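Gritty finish on small plastic parts, lacquer spray primer

Posted in Finishing and Paint
Viewed 3456 times

Ifeoma Ekpo

I am painting a plastic model kit, 174 parts, mostly under an inch long. Primer is the Orness gray lacquer in a spray can, straight out of the garage cabinet. On flat panels the finish is acceptable. On small parts and inside corners it dries rough, like fine sandpaper, and the color coat on top makes it more visible.

What I do now: parts stay on the sprue, I wash them in dish soap, let them dry overnight, then spray in the garage in the evening. Distance is arm's length, maybe a little more. I do one side, turn the sprue, do the other.

I tried a second can from the same store and got the same result. Is this a bad batch, a humidity problem, or my technique? I also need a way to hold parts once they are off the sprue, and I don't want to buy a rack if I can avoid it.
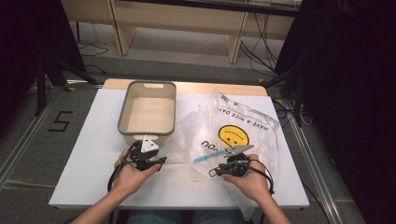 Alligator-style clip on a light-blue stick.

Clips like that one are what I have on hand. Do they grip hard enough to mark the plastic?

3 answers, sorted by votes

Mounir Bennani

That is dry spray. The solvent flashes off before the droplets reach the part, so they land half dry and don't level out. Two cans with the same symptom make a bad batch unlikely.

Distance first. Arm's length is too far for lacquer from a can. Work at 6 to 8 inches, with quick passes that start and end off the part. If it runs, move faster before you move farther away.

Second, can temperature. A cold can has low pressure and throws large, uneven droplets. Stand it in warm tap water for a few minutes, never hot water and never on a heater. Shake for two full minutes after the ball comes loose.

Third, corners. Air bounces back out of a recess and carries the paint with it, so people keep spraying, and overspray builds up on the sides. Hit the recesses first with short bursts, from two angles, then do the outer faces.

Wait 30 minutes between light coats and read the label for the recoat window. Some lacquers wrinkle if you come back too late.

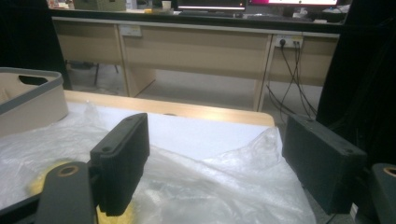
For the parts you already have, wet sand with 1000 grit and a drop of soap, rinse, and respray. You don't need to strip them unless the detail is filled in. A stiff toothbrush will knock the loose grit out of panel lines. Let everything dry fully before it goes back under primer, including the back side of hollow parts, where water sits.

On the clips: put them on a tab or peg that will be hidden after assembly. If there isn't one, fold a bit of masking tape over the edge. The teeth can mark soft plastic, and the mark is hard to sand out of a curved surface. For holding the sticks, a block of foam or a box of dry rice is fine.

Teemu Laaksonen

switch to Terent, never had this problem with it

Hadiza Nwachukwu

Agree with Mounir on distance. Two additions.

Humidity gives a different defect in lacquer, a milky haze called blushing, mostly on gloss coats. If yours is rough but the color is normal, it isn't that. I still don't spray above 65 percent.

Also check the nozzle. Turn the can upside down and spray until it blows clear after each session. A half-clogged tip spits, and that looks a lot like dry spray except the specks are bigger and scattered.

Comment from Ifeoma Ekpo: Moved in to 7 inches and warmed the can. Test sprue is smooth except for one run near the gate. Will try the tape on the clips tonight.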